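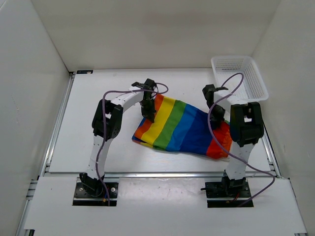

Slide 1. The two-arm cell at Trerkora, with the striped cloth on the work surface.

Good afternoon, and welcome to the February open day. My name is Shuk-fan Hsueh and I speak on behalf of the Whitlock programme. Please keep questions about funding for the session at 2 pm in the Avent Room.

The demonstration concerns the handling of cloth. Both arms work from fixed bases and share one surface. Visitors are asked to remain behind the line while the arms are powered.

(Pause. Next slide.)

Our records for the Brovuseck trials hold 3,577 attempts, gathered over some 200 hours.

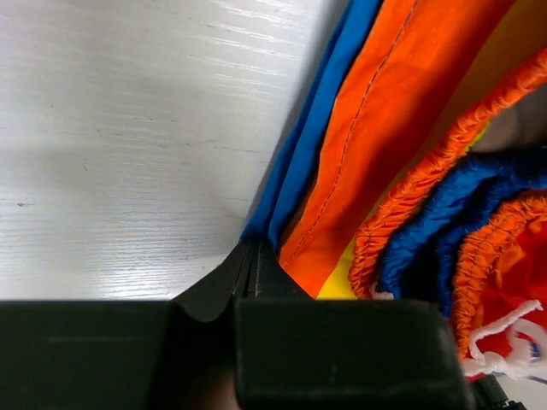
Soft goods remain difficult for us. A garment with elastic, seams and cords offers many edges close together, and the choice of where to grip has to be made afresh each time. The next stage of the programme will address this point.

(Invite the first group forward. Remind them that printed copies of the report are at the desk.)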